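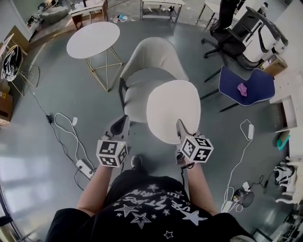 Fiscombe Player — Viewer Support
Ticket: Episode guide shows plot details for unaired instalments of Wallell
Status: Resolved
Priority: High
Opened: July 2020

Summary of the report

Viewers of the supernatural drama Wallell have reported that the episode guide shows the full synopsis of the next episode before it has been broadcast. In several cases the text gave away the fate of a leading character. The fault was first raised after the premiere of the second series, when 7 viewers wrote to the support desk on the same evening. All of them had the "Hide spoilers" setting switched on.

Affected services

Fiscombe Player on television sets and set-top boxes. The website and the mobile application were tested and showed the correct short text. Other dramas were not affected, with the exception of Cilimora, which uses the same guide template.

Steps to reproduce

1. Sign in and open Settings, then Viewing. Confirm that "Hide spoilers" is on.
2. Open the series page for Wallell and select Series 2.
3. Move to the next episode, which should be marked "Coming soon".
4. Press the information button on the remote control.

Expected result: a single line giving the title and time of broadcast.
Result seen: the complete synopsis, including the closing paragraph intended for press use.

Log

Entry 1. The report was passed from the viewer desk to the guide team. The viewers were thanked and were advised to avoid the information button on unaired episodes until further notice.

Entry 2. The guide team reproduced the fault on the first attempt. Signing out and in again made no difference. Restarting the set-top box removed the synopsis for a short time, but it returned when the guide was next refreshed. The refresh takes place every 60 minutes.

Entry 3. The production office for Wallell was asked whether the synopses had been supplied with the correct release times. It confirmed that each episode is sent with two texts: a short one for immediate use and a long one held until the end of the broadcast. Copies were provided and both were correctly labelled.

Entry 4. The long text was found to be held in the field normally used for the short one. The guide allows 300 characters for the short text and 1,000 for the long. Where the short text is left blank, the television version of the guide fills the gap with the long text and does not check the release time. The short texts for Wallell had been rejected on arrival because the titles contained a character the system could not read. No warning was shown to the guide team.

Entry 5. As a temporary measure, all long texts for unaired episodes of Wallell and Cilimora were withdrawn by hand. Viewers will see "Details to follow" in their place. One viewer replied that the cast list still named a guest actor whose return had been kept secret. The cast list was withdrawn as well.

Entry 6. A correction was made to the television guide. A blank short text now produces the title and time of broadcast only — the long text is no longer used as a substitute in any circumstances. The correction was tested with the setting both on and off.

Entry 7. The short texts were sent again with the titles amended, and were accepted. The long texts and cast lists were restored with their proper release times.

Advice to viewers

The correction is applied without any action on the viewer's part. Viewers who continue to see the long text should switch the set-top box off at the wall, wait for the lights to go out, and switch it on again. Recordings made before the correction may still carry the earlier synopsis, and this cannot be altered remotely. Such recordings may be deleted and the episode watched on demand.

The "Hide spoilers" setting applies to the episode guide only. It does not cover trailers, the Saab discussion pages or messages sent by other viewers.

Outstanding

A request has been made for a warning to be shown to the guide team when a text is rejected. It has been logged separately and is expected to be considered in November.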